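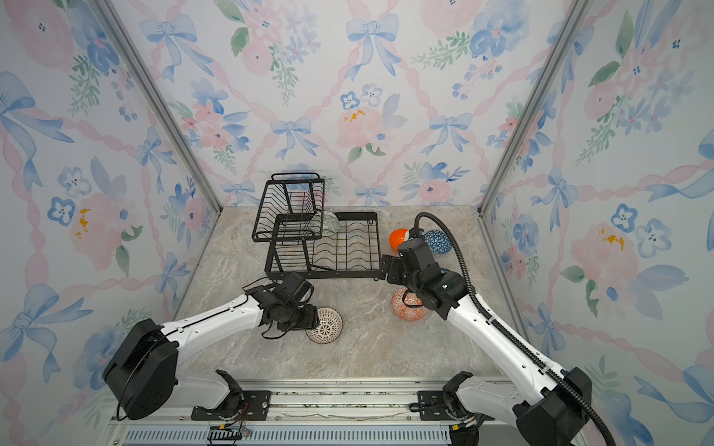

Oranuch Suksawat asked whether two arms were really needed to load one dish rack, and the guide told her to watch how they shared the work.

Our class went to the open day at Relten in Cuketdale on March 24, 2019. There were 40 of us, split into groups of 13 or 14. My group saw the dish rack station first. Each arm has its own gripper and both are bolted to the same rail. The bowls had different patterns, so it was easy to talk about which one we meant.
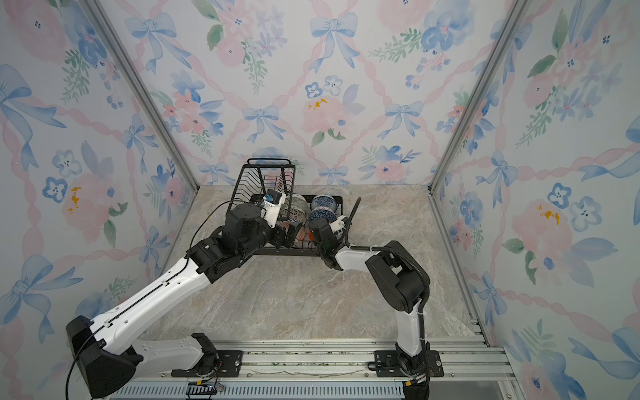

What we asked about

Charoen Nilsuwan wanted to know how a gripper holds a bowl by the rim. The guide said grip force is set low at the start and changed after tests. He also said a camera near the wrist gives a closer view than one fixed above the table.

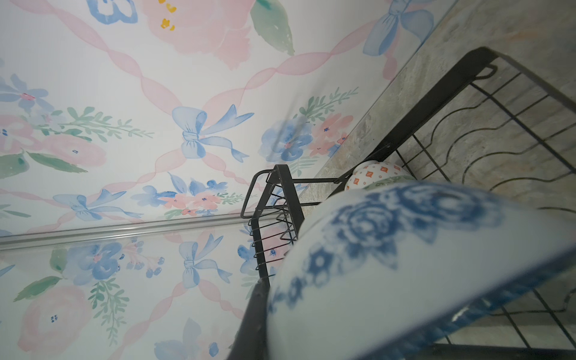
Fig. 3. Wrist view, with the blue floral plate close up.

I thought the wrist view was hard to read because it is tilted. The fixed view made more sense to me, since both arms are in it. We stayed at this station 6 minutes longer than planned.
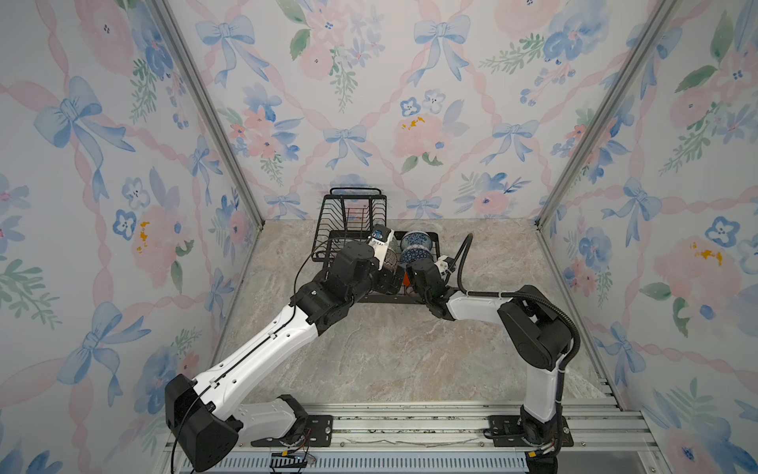 What we learned

Two arms can work in one rack, but they have to be kept from hitting each other. I would like to see the planning software next time.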